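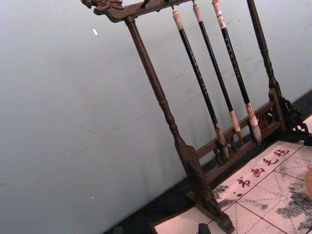 Stakudholm, August

Samola Handwriting Collection: Data Card

Summary

The Samola Handwriting Collection is a set of 4000 scanned pages of brush and pen practice, written by adult learners enrolled in evening courses at the Samola Institute in Stakudholm. Each page is accompanied by a plain text record of the characters the learner was asked to write, the level of the course, and the type of tool used. The collection is intended for teachers, historians of education, and researchers who study how adults acquire a second writing system.

Contents

The release is divided into 4 folders, one for each course level: entry, lower, middle, and upper. Within a folder, pages are grouped by term. A page may contain a single large character, a column of repeated characters, or a short copied passage. Blank pages and pages with only the learner's warm-up strokes were removed before release.

Each record holds 6 fields:

page_id: a code unique to the page
level: the course level at the time of writing
term: the term in which the page was written
tool: brush, brush pen, or fountain pen
target: the text the learner was asked to write
notes: remarks by the cataloger, where there are any

The notes field is empty for most pages. Where it is filled, it records matters such as a torn corner, ink that has passed through from the other side, or a correction made by the teacher in a second color. Teacher corrections were left in place. Users who need only the learner's own strokes should exclude any page whose notes field contains the word "corrected."

How the pages were gathered

Pages were given to the Institute by learners at the end of each term. Giving pages was voluntary and had no bearing on course results. Every learner signed a consent form that allows the pages to be copied, studied, and shared under the terms stated in this document. Names, seals, and signatures were covered before scanning. A learner's pages are not linked to one another across terms, and the Institute holds no list by which such a link could be made.

Scanning was carried out at the Ehlers Reading Room, using one flatbed scanner and the same settings throughout. Pages larger than the scanner bed were scanned in two parts and joined. Joined pages have the letter J at the end of the page code. No sharpening was applied. The files are in color, including those of pages written entirely in black ink.

Known limits

The four levels are not equal in size. Entry-level pages are the most numerous, and upper-level pages the fewest. Users who compare levels should take this into account in their sampling.

The target text was typed from the course books. Learners sometimes wrote something other than what was assigned, and these cases were marked only when the cataloger noticed them. The target field should therefore be read as the assignment and should not be used as a transcription without checking.

Fountain pen pages come only from the middle and upper levels, as the pen course was not open to beginners. Left-handed writing is present but not labeled.

The collection contains no measure of time, pressure, or stroke order. A separate study of seated posture and grip, known as Postura, was held during some of the same terms. Its records are not part of this release and cannot be matched to these pages.

Permitted use

The collection may be used for teaching and for noncommercial research. Single pages may be reproduced in print with credit to the Samola Institute. The collection may not be used to identify a writer or to produce writing presented as the work of a real learner.

Changes in this version

A total of 13 pages were withdrawn at the request of the learners who wrote them. Their codes have been retired and will not be used again. Holders of the earlier version are asked to delete the pages listed in the file withdrawn.txt.

The tool field was also corrected in the lower-level folder, where a number of brush pen pages had been entered as brush.

Requests and corrections

Errors in the records may be reported in writing to the Reading Room desk. Please give the page code and the field concerned. Requests for withdrawal are accepted from learners at any time and take effect with the next version.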